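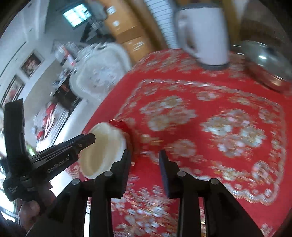

3.2 Table coverings and the placing of bowls

Search this journal Search Advanced search

Table coverings were not controlled in the first round of home visits. Each household set its table as it normally would, and the covering was recorded along with the dishes. The printed cloths turned out to be the most useful group for our purposes, and the rest of this section deals with them.

Figure 4. Red floral tablecloth with a pale scalloped border band enclosing a large rounded panel. A cream-white oval bowl lies tipped near the left side of the table.

The cloth in Figure 4 belongs to what we call the panel type. The flowers are white, cream, gold and pinkish on a red ground, and the border band marks off an inner field with rounded corners. On cloths of this type the band gives the person clearing or setting the table a ready-made line to work to. Participants in the Ghauri group often lined bowls up with the band even when no instruction mentioned it. In the Skovik group, where most of the cloths were plain, bowls were placed by reference to the table edge or to another dish.

We coded each placement as inside the panel, on the band, or outside it. Round plates were easy to code. Oval bowls were harder, as the long side can cross the band while most of the base sits within it. For these we used the center of the base. A bowl lying tipped, with its opening facing outward, was coded separately and left out of the distance measures. Getsemaní Varela coded all 600 placements, and a second coder repeated 300 of them without seeing the first set of codes.

Color contrast also mattered. Pale dishes on a red ground were coded quickly and with few disagreements. Dark red items on the same ground caused most of the disputes — their outlines were hard to separate from the print, above all when the cloth had been pulled into folds. We dropped 45 placements for this reason. The earlier Bistard protocol handled such items by asking the household to change the cloth, a step we chose not to take.

Cloth movement was noted but not measured. Where a covering shifted during clearing, the band shifted with it, and placements were coded against its new position.

2 comments 45 shares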